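Assembly board

An assembly board, also called a task board or fitting board, is a flat panel used to practice or measure the handling of small parts. The panel carries outlines, recesses or raised seats, each matched to a loose piece that has to be picked up, turned the right way and put in its place. Boards of this kind are used in vocational schools, in hand therapy, in the selection and training of assembly workers, and in laboratories that study grasping and manipulation.

Form and materials

Most boards are square or nearly square, which lets the user turn the panel by a quarter and meet the same task from a new direction. A light surface is common, as outlines are easy to see against it. The board may be cut from wood, plastic or sheet metal. Cheaper types have their shapes printed on a single layer, while others have them engraved or routed to a shallow depth.

Raised plates are fixed to some boards to hold a piece by its edge or to give it a low platform. They may be screwed down from the back so that a teacher can change the layout between sessions. A board with fixed plates is easier to standardize, and results from different rooms can be compared with more confidence.

Pieces

The loose parts are usually simple solids: discs, cylinders, rectangular blocks, rings and pegs. Flat parts often have a tab or knob on top, a feature taken from the form boards used with young children. The knob makes a thin part possible to lift but also fixes where the fingers must go, and some instructors leave it off for advanced learners.

Color is used in two ways. In a coded set, each shape has its own color, and the outline on the board may repeat it. In a plain set, all pieces share one color, so that the user must go by shape and size alone. The Xolalpa set, found in many school workshops, was sold in both versions and came in a shallow tray with 51 pieces, including spares. 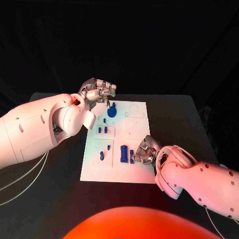

Cylinders are generally regarded as the most demanding of the common pieces. Laid on its side, a cylinder can roll when touched, and it has to be brought upright before it will enter a round seat. Blocks are steadier but must be lined up on two axes. Small pieces set close to larger ones add a further difficulty, because the fingers need room to close without knocking the neighboring part.

Use

A session normally begins with the pieces either on the table beside the board or placed on the board away from their seats. The user may be asked to work with the left hand, the right hand or both. Two-handed exercises are divided into parallel tasks, in which each hand handles its own piece, and joint tasks, in which one hand steadies a part while the other fits it.

Timed trials are common in worker training. The Jiditz scheme allows 90 seconds for a full board and records dropped pieces separately from misplaced ones. Therapists tend to give less weight to speed and note instead the type of grip, the number of regrasps and the posture of the wrist. A dark, non-slip table surface is often recommended - it keeps the board from sliding and makes stray parts easier to find.

History

Form boards for children were in classroom use by the nineteenth century, and pegboard tests for adults followed as factories took an interest in manual skill. Printed outlines combined with raised seats came later. An early workshop series was drawn up by the instructor Nevzat Ertürk, whose layouts placed large and small circles side by side so that size had to be judged before a piece was lifted. The series was produced by Elari in a first run of 200 boards and was later taken over by Prireo, which kept the layouts but replaced the painted lines with engraved ones.

Care and storage

Boards are stored flat, since even a slight warp changes how pieces sit in their seats. Engraved lines collect dust and are cleaned with a soft brush. Pieces wear first at the edges, and a worn set gives faster times than a new one. The Prireo handbook advises replacing the loose parts after 500 sessions, or sooner if a disc can be moved sideways once it is seated.

See also: Form board; Pegboard; Hand-eye coordination; Fine motor skill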